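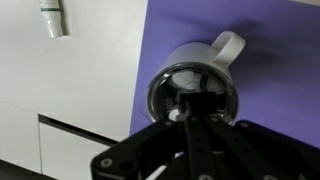

Hye-jin Wang
Student, second year, robotics project group

Review of the Jadow gripper kit

For our project we had to choose one commercial kit and test if it is suitable for a school laboratory. Our group took the Jadow kit, which the Dunstan workshop bought in May. The kit has a gripper with black plates, a wrist camera and a small program called Wado for recording the movements.

The assembly took us 9 hours. The manual is clear in the mechanical part, but the chapter on cables is too short, and Kane Hapeta had to write to the seller two times before we received the correct drawing. All the screws have a hex socket, so one key set is enough for the daily work.

As the main task we chose a white ceramic mug lying on its side on a purple surface. A mug is a difficult object for a gripper: it is smooth, it can roll, and the handle changes the balance. We tried two ways of holding it. In the first, the gripper closes on the handle. In the second, a finger goes into the opening and the mug is held by its wall. We made 33 trials with the second way and 28 of them ended with the mug standing upright. The handle way was less reliable and we stopped it after one afternoon.

The view from the wrist camera was useful for placing the finger, but the shiny rim gave us trouble. Wado sometimes took a reflection for the real edge, and then the finger touched the glaze too early. Jarrah Treloar reduced the closing speed and after this we did not chip any mug.

The price is 400 dollars without the arm. In my opinion this is fair for the mechanical quality, but the program needs more work. It does not save the speed settings when it is closed, and we had to enter them again each Thursday.

I recommend the kit for groups who have already some experience with an arm. For beginners I would wait for the new manual. Our settings are stored in the shared folder, under the name Jarkar.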